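Folding T-shirts on a bed, sheet keeps moving and shirts come out wonky

Last updated: 30 January 2023

Posted by gavalas40

Right, need help with folding. Moved in August, lost the chest of drawers in the move (long story), so now everything goes on one open shelf and it all has to be the same width or it topples. T-shirts are the problem. Plain blue ones mostly, thin jersey, the sort that won't lie still.

No proper table so I fold on the bed. Pale green cotton sheet on top. What happens: I hold the shirt up by both sides, let it drop down, smooth it, and by then the hem's gone to a point in the middle and one sleeve is underneath. Then when I smooth it the sheet comes with it. Takes me ages. Did the whole basket last night and gave up and just rolled the last ones.

Tried a bit of stiff card as a template, the card slides too. Tried folding in the air against my chest, worse.

Is it the way I'm holding it or is it the bed?? Don't want to buy a folding board, no room for it. Stage I mean is this one, sides pulled out and the middle sagging:

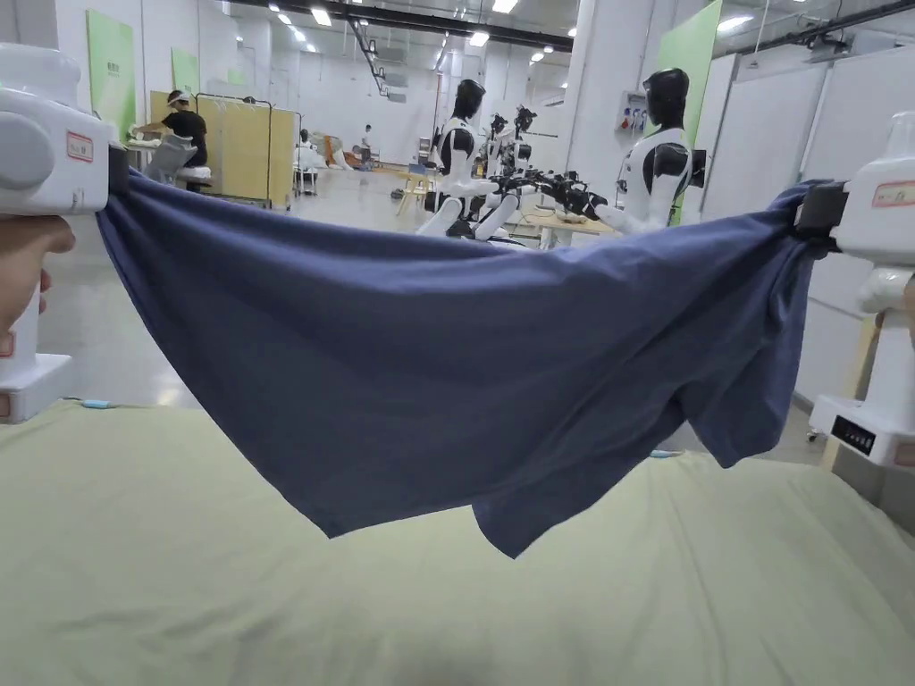
Rekha Shenoy

You're pulling from the wrong place I think. If you hold a T-shirt by the sides the middle always dips, and thin jersey stretches as well so you end up with a wavy hem before you've even started. Pick it up at the shoulders, one hand each side of the neck, about where a hanger would sit. Give it one shake. Then lay it down hem first, away from you, and bring the shoulders down last.

Face down btw. Then:

sleeves in
sides to the middle, same width each time
hem up to just under the neck
fold in half again, turn over

Don't smooth with flat hands across the whole thing, that is what drags the sheet. Little tugs at the corners instead. Pinch the hem corner and the shoulder on the same side and pull them gently apart, then do the other side. Takes two seconds and the wrinkles mostly go.

If it's landed in a heap don't try and fix the heap. Find the two corners furthest apart, pull those out, the rest follows. 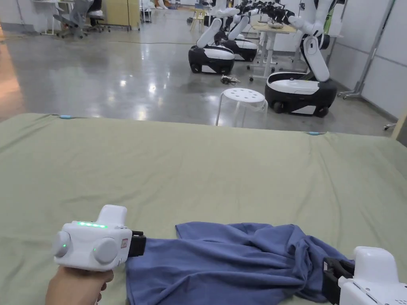
Blue cloth still bunched up, held at the ends.

And fold them warm if you can, straight off the airer or out of the dryer. Mine were left in the basket for two days once and you could tell.

For the sheet, sheet clips. The little plastic ones, I've a pack of Bevico from the market and they're fine. Put them on the far edge, away from you, as that's the edge that creeps when you pull. Or fold on top of the duvet cover turned inside out, bit more grip. Can't help with the card, never used one.

dustpan_700

Just get a table

Clindia

Table isn't much use if you've no room is it. But agree a harder surface helps, soft mattress means your hands sink and the shirt follows. I put the ironing board at its lowest and it does the job, folds away behind the door after. An old sheet over any table works too, pull it tight or you've the same problem again.

Also wonky hems, some cheap shirts are just sewn twisted. Lay one out properly and look at the side seams. If the seam wanders round to the front it'll never fold square, so ignore the seam and go by the shoulders. Doesn't have to be dead flat either, a few creases at this point don't matter, they'll be inside the fold.

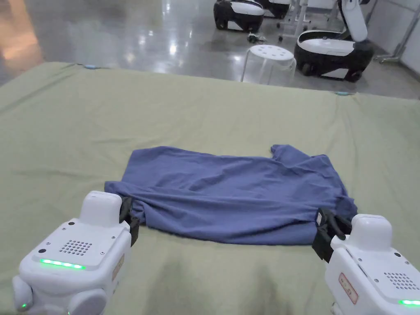
gavalas40

Thanks both. Did the shoulders thing just now with four shirts and three came out the same width, fourth one has the twisted seam so that explains that. Haven't got clips yet, tucked the sheet under hard at the far side and it's better, not perfect. Might try the ironing board at the weekend, will have to dig it out first.

Rekha Shenoy

Good! Do the long sleeve ones last, they're a diffrent fold and you'll only get cross.

Related on Clinero Home Help
Stopping a fitted sheet popping off at the corners
How to fold long-sleeved tops for a shelf
Shelf or drawers for a small bedroom?
Getting creases out without an iron
T-shirts gone stiff after line drying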